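Giklow Evenings > Robot Club > Posts

Last updated: Sunday, January 2, 2022

So the sock thing has got completely out of hand and I love it!

If you've been reading for a while you'll know I help out at the robot club in Drendthorpe, and that last year we did line followers, which were fun for a fortnight and then became a lot of small cars going round a lot of black tape. This year Yuzuki Hosoda (she runs the club, I mostly carry boxes and find screws) wanted something messier. Her idea was laundry. Pick up a soft white thing, fold the soft white thing, put it down again. How hard can it be?

Very, very hard. I had honestly never thought about how much my fingers do when I'm putting the washing away with the radio on. A wooden block stays the same shape when you grab it. Cloth goes wherever it likes, and when you pull one end the other end has opinions.

We've got 23 members this term and they've split themselves into teams, with the usual arguments over names. The two I spend most time with are Gramus and Peng. Gramus are the planners. They had a drawing of every fold before they'd touched any fabric, with arrows in three colours, and a page of rules about who is allowed to hold what. Peng just grab things and see. I won't say which approach is winning because it changes every week, and also they read this blog (hello Peng, please bring back the good scissors).

The first month was all done by hand, with the grippers held like big clumsy tongs, one in each fist. You do the job yourself, only you're not allowed to use your fingers. It sounds like a party game and it sort of is one. But it's been brilliant for getting everybody to slow down and notice things, like where you need to pinch, or how far apart the two grippers should be before the cloth goes tight between them. Lino Carbone, who's the youngest on Gramus, worked out that if you come in with one finger each side of a fold and close up slowly, you get a much better hold than if you stab at it from the top. Everyone was stabbing from the top. I was stabbing from the top!

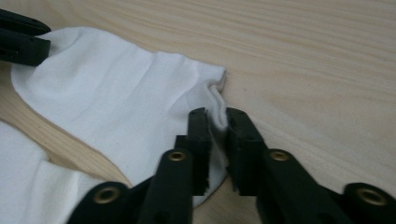

One gripper on the far corner, the other pinching a fold.

It's the second hold that takes the practice. The first is easy enough, you've got all the cloth in the world to aim for. Then you've got to keep that one steady with one hand and think about something else entirely with the other, and most of us can't. My left hand copies my right. I've dropped more corners than anybody in the club, and I've been told so by a ten-year-old.

White cloth on a pale table is a bit of a pain too, by the way. Fine for us, but the teams who want to do the camera side later on are already grumbling about it, and Peng have put in a request for "any colour, even brown". I've got a bag of odd socks at home that would do nicely. My husband thinks they're his. We'll see.

The bit I didn't expect to enjoy is the writing down. After every go, each team has to put a line in the notebook saying what they tried and what happened, and the notebook has become the best thing in the room. Gramus write proper sentences. Peng write things like "NO" and "better" and, once, "it fell off and then Max fell off". Yuzuki reads a few out at the end while we're stacking the chairs and it's the only time all evening that they're quiet.

What's next: in January we start on the motors, which means one gripper stays in somebody's hand and the other gets bolted to the bench and has to behave itself. After that there's the open evening, when parents come and have a go, and each team gets 4 minutes to show a fold from start to finish. Gramus want to do a T-shirt. I've suggested, gently, a flannel. Peng haven't told anyone what they're doing and I'm a bit worried.

Oh, and a few of you asked about joining in. We've got space for two more on a Peng-ish sort of table (you'll need patience and possibly a helmet), so leave me a comment below and I'll pass it on to Yuzuki. No need to know anything about robots. Being able to pair socks would put you ahead of me.

Right, I'm off to look for those socks before he puts them all in the wash.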